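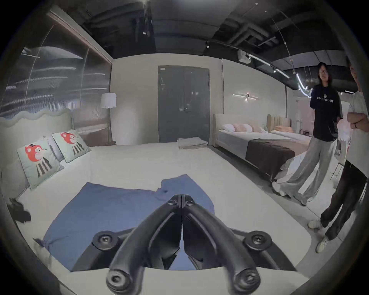
How to fold laundry on the bed without making the whole job worse

Most folding advice was written by people who own a folding table. I don't, and I suspect you don't either, so the bed it is. I've read a lot of pages that promise a drawer full of perfect little rectangles, and I have tried most of what they recommend. A fair amount of it is nonsense. What follows is the part I still do.

Before you start

Make the bed first. I know this sounds like the kind of tip that exists to fill space, and I resisted it for years. But you can't fold a shirt on top of a comforter. The sleeves sink, the edges wander, and you end up smoothing the same piece four times. Pull everything off down to the fitted sheet, or make the bed and stop before the comforter goes back on.

Leave the pillows at the head. Some guides want you to clear them too, which gives you one more pile to deal with on the floor. Push them up against the headboard and work on the lower two thirds of the mattress.

You do not need a folding board. I bought the Trokine one, used it for a week of T-shirts, and it now lives behind the wardrobe. It folds a shirt exactly as well as two hands do, only you have to keep picking it up.

Step 1. Dump, then sort

Put the whole load in one corner of the bed, on the side nearest you. Then pull out the towels and nothing else. Every sorting system I've seen with 7 categories (by person, by color, by drawer, by season) takes longer than the folding. Towels in one place, clothes in another. Socks can wait.

Step 2. Fold the towels first

Towels are quick, and once they're stacked they are out of your way. Fold in half lengthwise, in half again the same way, then in thirds across. If your shelf is shallow, use halves for the last fold. Whatever anyone says about the hotel method, the right fold is the one that fits your shelf, so measure one towel against it and copy that.

Put the finished stack at the far end, near the foot of the bed. Don't put it beside the pile you're still working on. I have refolded enough toppled towels to feel strongly about this.
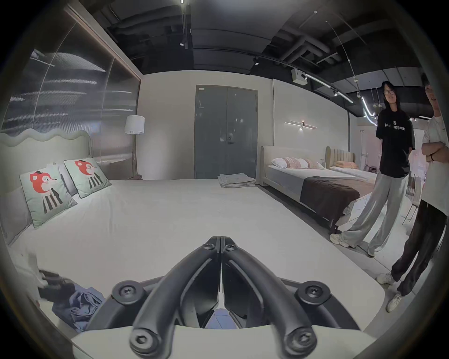
Step 3. Lay each garment flat

Take one piece from the pile and spread it out in the open part of the bed, front side down. Run your palms from the middle toward the edges. A slow pass with the flat of the hand does most of what people claim you need a steamer for, at least on cotton. Linen will ignore you.

For a shirt:

Fold one side in toward the middle and lay the sleeve straight down.
Do the same on the other side.
Bring the hem up to a little below the collar.
Fold in half again, or in thirds if you file things upright in a drawer.

About that upright filing — it works for T-shirts and for very little else. Sweaters slump, and anything slippery unrolls itself by Wednesday. The Carura drawer dividers are supposed to fix this. In my drawers they mostly took up room that clothes could have used.

Step 4. Small cloths and odd shapes

Small cloths get folded in quarters. Fitted sheets get folded into something sort of square and put underneath the flat ones. I have watched the corner-tucking demonstration many times, and I can do it, and it adds two minutes to produce a bundle that looks slightly better inside a closed closet.

Step 5. Put it away before you sit down

A folded stack left on the bed will be moved to a chair at bedtime, and from there it's anyone's guess. Carry the towels first, then the clothes. If you have to leave something, leave the socks.

Step 6. Straighten the sheet

Leaning across a mattress drags the fitted sheet around, and the creases usually run in from the head end, where the pillows hold it down. Lift the cushions, pull the sheet toward the foot with both hands, and tuck the slack under the corner. Skip the wrinkle sprays. I tried Luseck's on half of a bed once and couldn't find the half afterward.

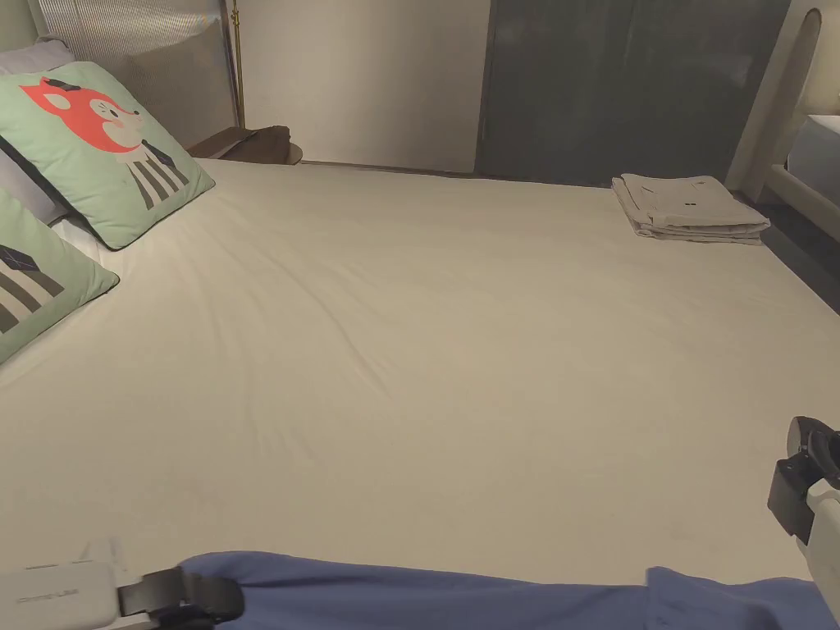 Creases in the fitted sheet, with the cushions still at the head of the bed.

How long it should take

An ordinary load takes me 70 minutes if I answer my phone and a good deal less if I don't. Pages that say ten minutes are folding ten things.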